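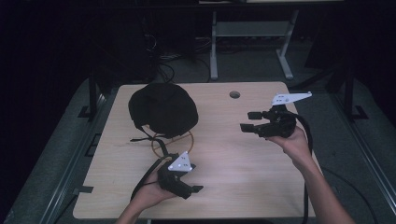

Nele Voß wrote in after my last post to say that I had the dub of Arna all wrong, and that the English cast did record together for the first season. She has the booklet from the old disc set, and it says so on the second page. I've corrected the post.

Her message made me go back and watch the show again, both versions, over most of a month. It runs 42 episodes. I had only ever seen the dub straight through, and the subtitled version in pieces, out of order, on a friend's tapes.

The thing I noticed most is how different Captain Palamarchuk sounds. In the original he hardly raises his voice. He mumbles through the briefing scenes and you have to read fast to keep up with what he's leaving out. In English he's a shouter from the first episode. I grew up with the shouter, so the quiet one took me a while. By the harbor episodes I liked him better, though I still hear the English line readings in my head when the ship goes down.

Norbert Somogyi and I have argued about this by email for years. He thinks the dub director told everyone to play it bigger to cover for the music, which was mixed very loud on the English track. That could be. I turned the sound down on a few scenes and the acting seemed less broad, but I was looking for that by then.

The minor parts are where the dub has trouble. The same actor plays the innkeeper, the judge and both of the Grullier brothers, and in episode 28 three of those four are in one room. He does his best. The judge gets a cold for some reason.

The queen of Beltavum is the one part I'd call even. Both actresses play her tired, and both do the same small laugh before she signs the treaty. I don't know if the English actress copied it or if it was in the script notes. If anybody has the notes, I'd like to see them.

I still have the two specials to get through, and the second one was never dubbed at all. The only copy I have is missing the first few minutes — it starts with the captain already on the train. Norbert says he has a better one somewhere and will mail it when he finds it.

Nov 22, 2021

6 comments
Share 11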